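## 3. Materials and Procedure

### 3.1 Study setting

The study was carried out in the dyeing rooms attached to the textile collection at Burnport. The collection holds plain-weave cotton and linen household goods, most of them bought from local families over several decades. Many pieces were blued in the wash, a practice in which a small amount of blue coloring was added to the last rinse to offset yellowing. The question we set out to answer was whether repeated bluing leaves an uneven tint that can later be mistaken for staining or for light damage.

Earlier work on household laundering has mostly relied on written sources such as washing manuals and shop ledgers. These tell us what people were advised to buy, but they say little about how often the advice was followed. The Wu household papers are useful in this respect, as they include a washing book kept by one family through six winters. Entries for December are the fullest. They note the number of sheets, the soap used, and whether the rinse was "blue" or "clear."

### 3.2 Viewing conditions

Slight differences in white cloth are hard to judge against a colored or patterned ground. All visual grading was therefore done on a white surface against pale walls (Figure 1). Graders wore gray cotton coats and were asked not to bring notebooks with bright covers into the area. Ceiling lights were switched on well before each session and were left alone until it ended.
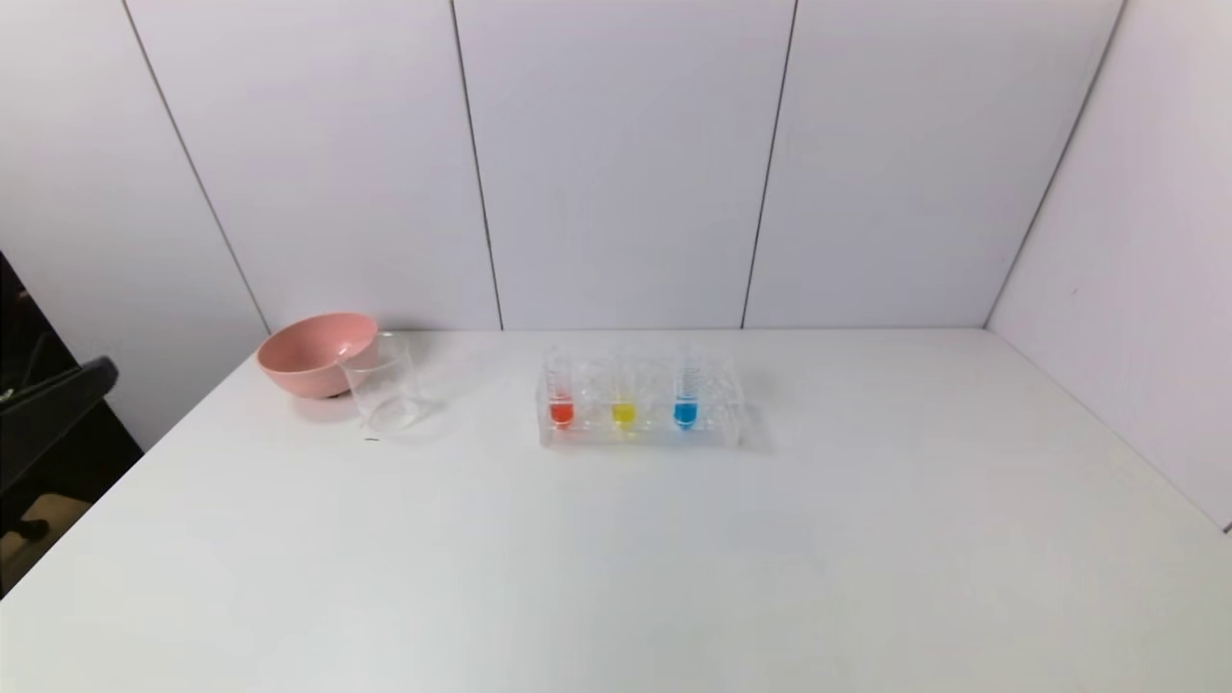 **Figure 1.** White tabletop and paneled wall.

Each cloth was laid flat with the selvage toward the grader and was judged three times, once folded and twice open. Grading used a short written scale running from "no visible tint" to "strong tint, visible at arm's length." Graders worked alone and did not see one another's sheets until all the cloths had been returned to storage.

Two graders disagreed by more than one step on a small share of the linens. In those cases a third person graded the cloth, and the middle value was kept. Most of the disagreements involved hems and drawn-thread borders, where the cloth is doubled and holds more color than the area beside it. We later scored hems on their own line, and the values in Table 2 leave them out.

### 3.3 Test cloths

Museum pieces could not be rinsed again, so a set of 390 test squares was cut from new undyed cotton and linen. Half were washed in plain soap and half in soap with washing soda. Cloth was supplied by Riris and came from a single bolt of each fiber. The squares were hemmed on one side only, to allow the hem effect described above to be measured.

Bluing followed the method in the Wu washing book as closely as the text allowed. The book does not give quantities in any modern unit. It refers to "a thumb of blue to the tub," and we settled on a range of strengths, the weakest being one part in 2,000. Squares were dipped, moved by hand, wrung, and hung indoors. They were not ironed, although the family clearly ironed theirs, and this should be kept in mind when the results are compared with the museum linens.

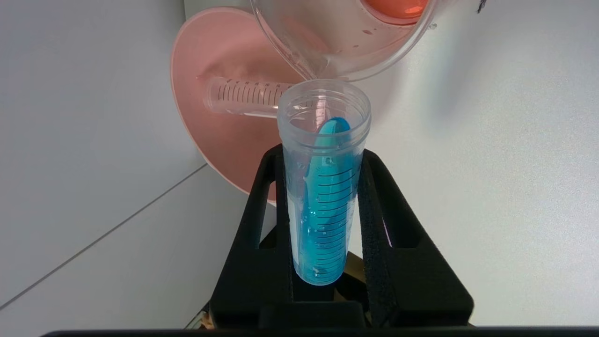

*Dae-han Bang, Myung-ja Ma and Soo-ah Cha*
*Hosia Textile Study Group*

### 3.4 Repeated rinsing

A single bluing produced little that the graders could see. The tint built up over later rinses, and by the end of the series linen squares had taken on a gray-blue cast that was stronger along the folds. Cotton was more even. Squares treated with washing soda showed patches where soap had been left in the cloth, and the patches were the feature most like the marks recorded on the Burnport sheets.

We had expected the strongest rinse to give the most uneven result. It did not. The middle strengths were worse, and the effect was larger in squares that had been left folded in the tub. The washing book has a line that may bear on this, in which the writer complains that a hired girl "let the sheets lie."

Squares were stored between sheets of plain tissue for up to six weeks and then graded again under the conditions given in Section 3.2. Changes over that period were small and are reported together with the fiber results in Section 4.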